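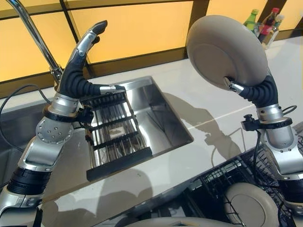 O suporte da Felliveck respondeu na segunda-feira, 15/01/2024, que a água parada na cuba quase nunca é defeito do inox, e perguntou se a grade tinha sido levantada para limpar por baixo.

Chamado 1144 - cuba retangular de inox, bancada branca

Boa tarde, e muito obrigada pela atenção! Levantei sim, com todo o carinho, e passei esponja macia e detergente neutro nos cantos, que são bem retos e seguram de tudo (farelo, borra de café, uns grãozinhos de arroz). Melhorou um pouco, mas quando lavo os pratos redondos bege, aqueles maiores, a água ainda demora a descer.

Testes até agora:
- sifão desmontado e lavado 2 vezes: sem mudança
- válvula Soltari desrosqueada: havia gordura na borda, retirei
- água quente com a grade fora: desce melhor

Resposta do suporte: troque o anel de vedação da válvula e deixe a grade fora até a peça chegar.

Combinado! Pedi o anel hoje mesmo - assim que instalar, escrevo de novo neste chamado.

Situação: aguardando peça.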